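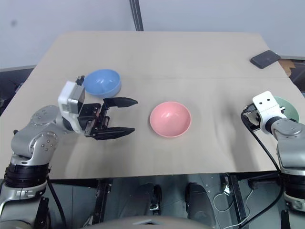 Skollano bowls in blue, pink and green.

Skollano bowls, set in mixed colours
Reviewed 4th November

We bought these in March to replace a stack of china cereal bowls that had got down to two. They have been in use most days, mainly for breakfast, soup and snacks.

The colours are softer than I expected from the Okley website, where the pink looked close to red. It is a matt salmon pink, and the blue and green are both pale. They don't match our plates but they go together well enough. My favourite is the pink. The blue has a slightly darker rim, which I like less, although you stop noticing it once there is porridge in it.

Size is good for cereal. A full tin of soup fits with a bit of room at the top, so you can carry it to the table without spilling. For pasta I would want something wider. They are light, and a child can manage one easily, but a light bowl also slides about if you are scraping at the last of the yoghurt. A cloth under it sorts that out.

Cleaning has been mixed. Porridge and milk come off with a quick wipe. Tomato sauce left overnight in the green one gave it an orange tinge, and it took a soak in bicarbonate of soda and two washes to get rid of it. I now rinse them straight after anything with tomato or curry. Ours go on the top rack of the dishwasher and none has warped so far. The rims are rounded and comfortable to drink from.

Stacking is the weak point. They sit inside each other tightly and when put away damp they stick. You have to twist them apart. My old Arner bowls had a small foot which stopped this, but they chipped, so I am not going back.

I also looked at the Ledesma ones before buying. Those come with lids and cost more, and I have plenty of lidded tubs already. If you take leftovers to work they may suit you better.

Delivery took five days. One bowl had a scuff on the base, which I didn't bother to report.

Good points: colours, easy to hold, right size for breakfast
Bad points: stick together when stacked, tomato stains

Would I buy again: yes, probably all in pink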